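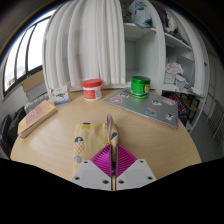
Trisdale > Software Group > Minutes

Print this page | E-mail this page

Minutes, control and perception meeting
27 January 2021

Previous minutes
The December minutes were accepted with one correction: the planner timeout is 790 ms, and the earlier text had it in seconds.

1. Perception
The cloth grasp detector was run on the new set of 76 recordings. It still prefers flat edges to loops and straps, even where the strap is standing clear of the fabric. Printed patterns cause false edges. Dutton office will retrain with stronger color changes and report on the result.
Wide-angle correction: agreed to keep the raw circular view as model input and to undistort only for the viewer.

2. Control
Finger width readings arrive late compared with the video, by around 9 frames in the worst case. The cause is in the logger queue. The fix is written and waiting for review. Until it is merged, nothing recorded on the old logger goes into training.
The proposal to smooth the width signal was discussed and put off.

3. Planning
The Havlíček planner now accepts a table surface that is round. It had been treating every table as a box, and rejected good paths near the rim. Objects standing on top of other objects are still merged into one obstacle. Ticket stays open.

4. Tooling
Drirnia 5 will be the last release to read the old file format. The converter needs a dry-run option before it is given to the Dutton office. Request for a dark theme in the viewer: declined for now.

Actions
Dutton: retrain detector.
Trisdale: review logger fix, add dry run to converter.
Open: obstacle merging, no owner yet.

Next meeting to be set after the logger review.

Trisdale Software Group | Contact | Back to top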